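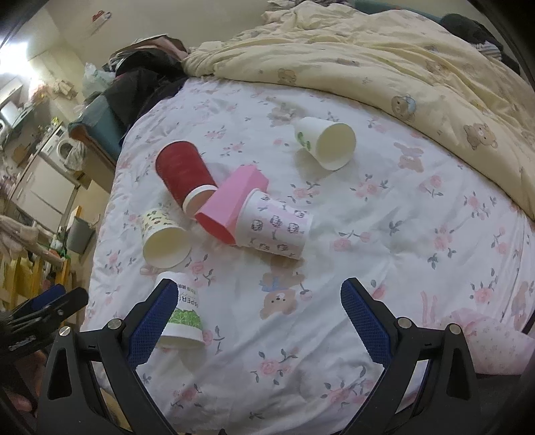 Washing old cotton quilts, top loader or tub?

mumgate_m
I have a twin quilt with a white background and little pink roses on it, cotton top, polyester batting as far as I know. The tag is gone. It has a faint yellow line along one fold from being stored in a closet. Can I put it in a regular top loader or does it need the bathtub? The shop in Kistville wants $75 to clean it and I'd like to avoid that.

Arsenault
Tub. Lukewarm water, a small scoop of oxygen cleaner, soak overnight, drain, rinse until the water is clear. Don't lift it by one edge when it's full of water. The stitching will pop.

tonmy
I disagree on the tub being required. I've washed mine in a top loader for years on delicate, cold, short spin. The trouble comes with the tall agitator in the middle. If yours doesn't have one you're fine.

Arsenault
Years on a newer quilt is one thing. We don't know how old this one is. Mumgate, any broken threads?

mumgate_m
Two spots near the binding, both shorter than my thumb. No agitator on the washer.

Montserrat Varela
Fix those two spots first. A short tear turns into a long one in the wash. Then test the pink with a damp white cloth. Press for a minute and see if anything comes off. If it does, stay out of warm water.

And $75 isn't crazy if they do it by hand. I paid $140 in Rastley for a queen.

tonmy
$140 is more than some quilts cost new.

Montserrat Varela
It was my grandmother's, so that didn't come into it.

rastley_rd
Whatever you do, no chlorine bleach on the yellow line. It weakens the cotton and can make the yellow worse. Dry it flat on a sheet, out of the sun. Takes me 20 hours with a fan on it.

mumgate_m
Pink didn't bleed. I sewed the two spots and it's in the tub now with the oxygen cleaner. Water is already tan.

Arsenault
Tan is normal. Change it in the morning and do a second soak if it's still coloring.

tonmy
You can still use the washer for the last spin. It saves a lot of dripping on the floor.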